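Fio novo, porque prometi em fevereiro que ia contar como anda a parte de software da bancada e desde então só postei foto de café. Estamos em dezembro de 2023, então vamos lá (vai ser comprido, puxem uma cadeira)

1/ Contexto rápido pra quem chegou agora: trabalho na Soltard, no time de percepção e planejamento. Temos dois braços, uma mesa e um monte de fruta falsa. A tarefa é mexer nas frutas de um prato de borda ondulada, uma por vez, sem derrubar o resto. No papel parece exercício de primeira semana. Hahaha.

2/ O software tem três pedaços com nome próprio, e eu peço desculpas pelos nomes. Erkine é a percepção (segmenta e propõe pontos de pega). Lema é o planejador. Priller é a ferramenta de replay, onde eu passo 90% da minha vida.

3/ Começando pelo mais chato: UVA. O cacho é o inimigo. Pra nós é um objeto só. Pro Erkine eram umas quinze bolinhas independentes, cada uma com sua máscara linda, cada uma com seu pontinho de pega. E o Lema, obediente, ia planejar a pega de UMA uva.
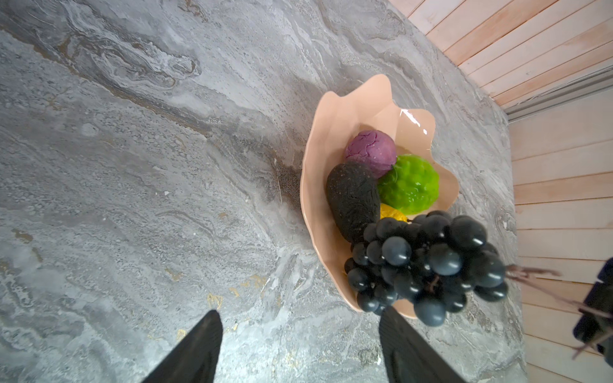 Câmera do punho, cacho na beirada do prato. O cabinho fininho indo pra direita é o que a segmentação mais adora perder.

4/ A primeira tentativa foi juntar as máscaras por cor e proximidade. Funcionou com a uva e estragou o resto: a fruta preta em forma de abacate, que fica do lado, virou parte do cacho. Um superobjeto escuro. O ponto de pega caía bem no meio dos dois, no vazio, com confiança altíssima 🙃

5/ Quem destravou foi o Thanakorn Khamphan, que sugeriu parar de olhar cor e usar profundidade + textura local. A casca do "abacate" é fosca e pontilhada, a uva tem brilhinho em cada bolinha. Treinamos uma cabecinha extra só pra dizer "esses dois pedaços são o mesmo objeto?", com 2000 pares rotulados à mão. Parte por mim. Meu pulso lembra.

6/ Aí veio o brilho. O prato é lustroso por dentro e dá uns reflexos brancos enormes, e a profundidade ali vira buraco. O Erkine antigo preenchia o buraco com interpolação e inventava um calombo no prato. O Lema desviava do calombo. Trajetórias lindíssimas contornando coisa nenhuma.

7/ Hoje a gente marca a região saturada como "não sei" e deixa o planejador cobrar um custo por passar perto, em vez de proibir. Mudança de poucas linhas, semanas de discussão. O Yhon Tamayo defendia proibir. Eu ganhei, mas ele vai responder aqui embaixo dizendo que foi empate.

8/ Agora a minha parte favorita: CEREJA! Pegar pela fruta dá errado, ela escapa. Pegar pelo cabinho é elegante, só que o cabinho tem largura de poucos pixels e fica da cor que quiser dependendo do fundo (e o fundo é mármore cheio de veio, obrigada a quem escolheu).

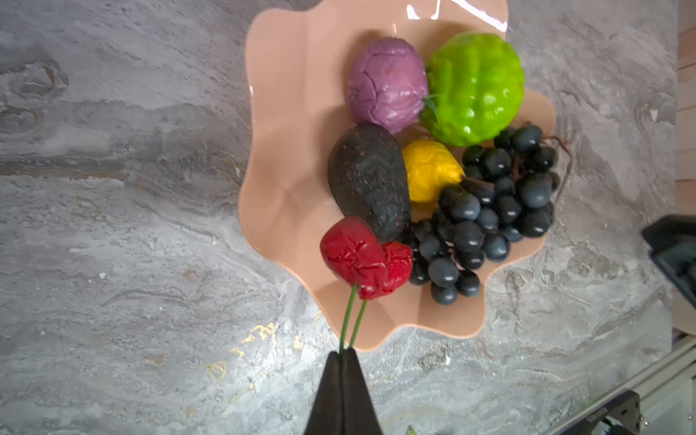 Dedos fechados bem onde os dois cabinhos se encontram. Tenho essa aberta numa aba há dias.

9/ Como o ponto de pega sai agora: o Erkine traça uma linha central por cabinho, estende as duas e procura onde convergem. Se convergem, o alvo é ali, e o Lema trata o par como um corpo só. Se não convergem, cai pro plano B, que é pegar pelo cabinho mais longo e torcer.

10/ "Torcer" é um estado de verdade na máquina de estados, aliás. Chama TORCER. Está no código, passou na revisão. O Yhon aprovou sem comentário.

11/ Os números da última rodada, pra quem gosta: 41 tentativas no par de cerejas, 30 com o par vindo inteiro na primeira pega. As outras, quase todas, foram erro de altura: o ponto certo na imagem e os dedos fechando alto demais. Isso é calibração do punho, não é visão, e me deu um alívio meio vergonhoso.

12/ Falta falar dos dois braços juntos. O Lema planeja cada um com um volume reservado no tempo: enquanto um está em cima do prato, aquele pedaço do espaço tem dono e o outro espera de fora. O problema era o que conta como "de fora". Com a margem grande o segundo braço ficava lá longe, e cada troca de vez demorava uma eternidade.
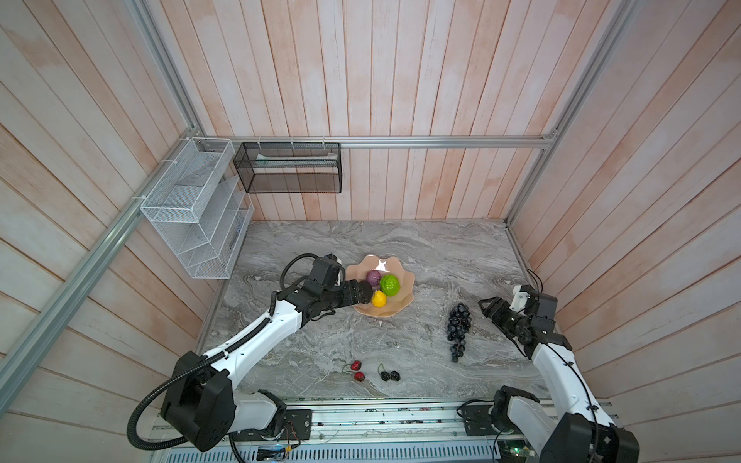 13/ Baixamos a margem pra 30 mm e passamos a reservar só o volume do punho pra frente, já que o resto do braço quase não muda de lugar durante a pega. O que espera agora pode pairar pertinho do prato, com a próxima pose já calculada. Ver os dois trabalhando assim é outra coisa, gente, parece que ficaram educados.

14/ Efeito colateral: as frutas que já saíram do prato viraram obstáculo na mesa, e o mapa do Lema não sabia disso. Ele só atualizava a região do prato. Agora tudo que é solto vira um obstáculo baixinho até alguém pegar de novo. Descobri o bug no Priller, quadro a quadro, às onze da noite, comendo biscoito em cima do teclado.

15/ Sobre o Priller, que vive me perguntando por mensagem: ele sincroniza as câmeras dos punhos com a de cima e desenha por cima a máscara, o ponto de pega e o plano que estava ativo naquele instante. Só isso. Mas antes a gente abria três janelas e alinhava no olho, então pra mim é luxo.

16/ Não, ainda não é aberto. Quero abrir. Tem um módulo de configuração ali dentro que eu não teria coragem de mostrar nem pra minha mãe, e ela nem programa.

17/ Próximo passo é a fruta verde cheia de calombo. O Erkine acha um ponto de pega ótimo em cada calombo e muda de ideia a cada quadro, aí o alvo fica tremendo e o Lema replaneja sem parar. Estou testando segurar o alvo por alguns quadros antes de aceitar troca. Se alguém já brigou com isso, me conta o que usou, aceito até gambiarra.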